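4. Listing a Book Lot in Flevura

Lots are for sets, broken runs and mixed boxes sold at one price. For single volumes, see section 3.

1. Open Inventory and choose New Lot.
2. Enter a title of no more than 63 characters. Put the publisher first, then the series.
3. Type the number of volumes. A lot needs at least three.
4. Choose a binding for each volume. If you can't tell leather from a bonded or imitation cover, choose Unconfirmed. Buyers can filter on this field, and a wrong entry is the usual cause of a return.
5. Under Condition, grade the worst volume in the lot. Describe the others in the Notes box, which holds 200 characters.
6. Press Save Draft.

Note: Gilt wear, bookplates and faded ribbon markers go under Condition. A missing slipcase goes under Completeness.
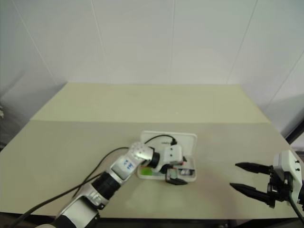
Samer Dabbas wrote to say that step 5 cost him a sale: he had graded a set by its best volume, and the buyer sent all of it back over one cracked hinge. He now enters the lowest grade first and fills in the notes with the book open beside him.

To change a grade after saving, reopen the draft and press Edit Condition. Grades on a published lot are locked. Withdraw the lot, correct it and publish again; the lot number stays the same.

Caution: Deleting a volume from a draft also deletes its notes. There is no undo.

4.1 Shipping weight

Enter the packed weight, including the carton. Flevura splits heavy lots into as many as three parcels and shows the postage for each one. If you use your own carrier, turn off Split Parcels before you publish.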